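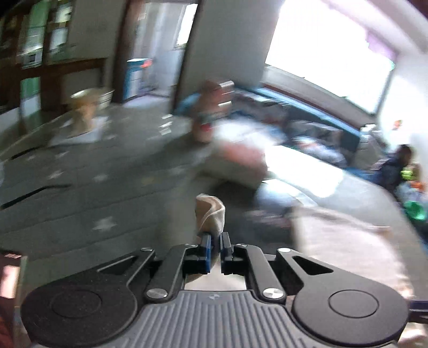
How long should I let a squeaky hinge soak before I put it back on the door?

Overnight in plain white vinegar is enough for most steel hinges. Brass ones want an hour at most, and then a good rinse.

Quieting a Door Hinge
Posted 29 February 2020

A door in our hallway squeaked for most of a year. I tried the spray can everyone owns, and it gave me three days of peace and a gray streak down the paint. What follows took one evening and has held since August.

What you need
A hammer, a large nail, a screwdriver that fits the screws you have (not the one that nearly fits), fine steel wool, 400 grit sandpaper, an old towel, and a plain white candle. Mine was a Faner, bought for a power cut that never came.

Step 1. Find the guilty hinge
Open and close the door slowly with a finger resting on each hinge in turn. The noisy one usually buzzes. If they all buzz, congratulations, you will be doing this 3 times.

Step 2. Take out one pin
Close the door. Set the tip of the nail under the pin and tap upward until the head lifts, then pull it the rest of the way by hand. One hinge at a time, please. A door with no pins in it is a large flat object with plans of its own.

If the pin won't budge, look for paint. My house has been painted by people who considered hinges part of the wall. Score around the head with a utility knife and try again.

Step 3. Clean it
Wipe the pin, scrub it with steel wool, and finish with the sandpaper if there is rust. Push a twist of towel through the barrel of the hinge until it comes out merely dirty. For heavy rust, unscrew the hinge and use the vinegar. Dry it well, or you will have fresh rust by breakfast.

Step 4. Wax the pin
Rub the candle hard along the whole length, turning as you go. You want a thin cloudy coat. Wax stays where you put it, and oil goes down the door to meet the dust.

Step 5. Put it back
Drop the pin in from the top and tap it home. Swing the door a dozen times to spread the wax.

If it still squeaks
Check the screws. A loose top screw lets the door sag, and the knuckles grind. Swap it for a longer one that reaches the stud. If the pin is bent, buy a new one. I paid more for a Nemetti pin than I care to admit, and it fits no better than the hardware store kind.

Leave the screws a quarter turn short of furious. The stripped hole in my bathroom door frame is a separate page.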